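April, close to midnight

I meant to write this before dinner and then dinner got long, so I'm in my slippers with cold tea and the laptop still humming beside me. Today was a cloth day again. I have grown quite fond of cloth days, even though they eat the whole afternoon and leave me with very little I could show anybody at Wirkberg.

The trouble is still the segmentation step in Flindow. It wants one clean outline for the blue cloth, and on the green sheet it mostly gets one, but every deep crease in the sheet tempts it to draw a second little island that it then tries to plan a grasp on.
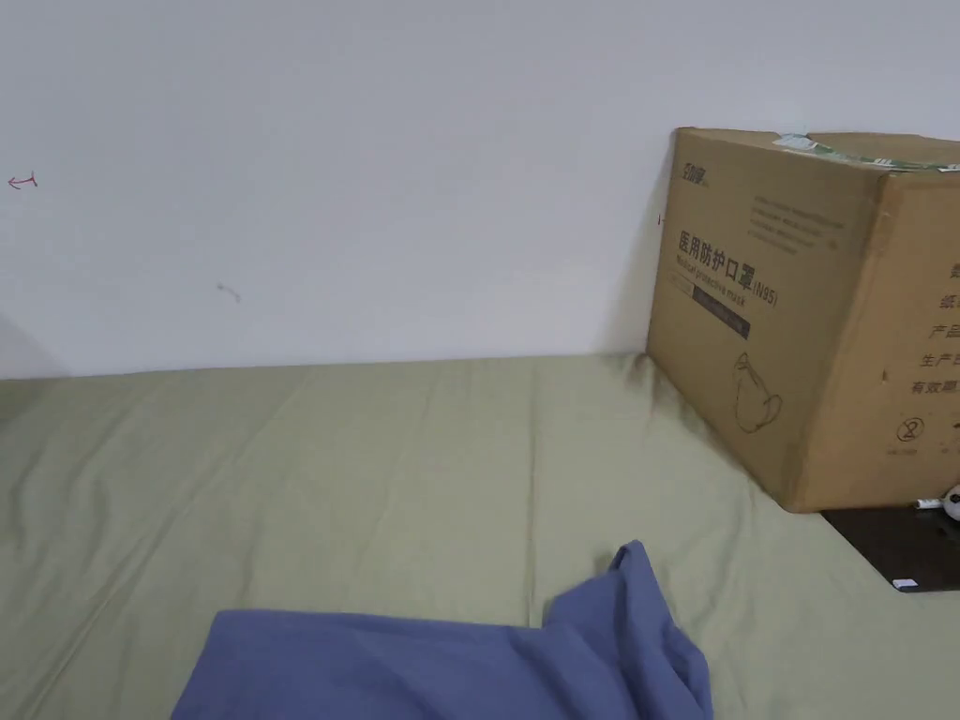 I spent the first two hours on the threshold and got nowhere, and then I looked at the depth channel and felt a bit silly. The sheet ridges are low and long, the cloth folds are short and steep, and Kartha has had a slope filter sitting in it since the winter. I switched it on, set the window to 19, and the islands went away in all but 43 of the 1348 frames. I ate a whole orange to celebrate!

After that came the timing, which I always put off. The jaw signal and the head view had drifted apart by 40 milliseconds, so the planner was learning to close a touch too late – a small thing, but you can feel it when you play the run back slowly.

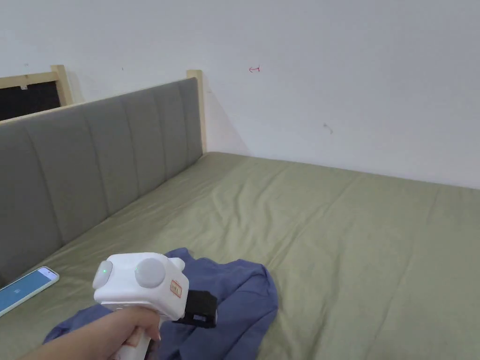

*Gripper over the blue cloth, phone off to the left.*

I fixed the offset in the loader and left a long comment there for my future self, who never remembers anything. The Nudstead branch still needs the same change, and I'd like to rerun those 43 bad frames with a smaller window before I touch anything else. Tomorrow, after breakfast – and I must buy more oranges.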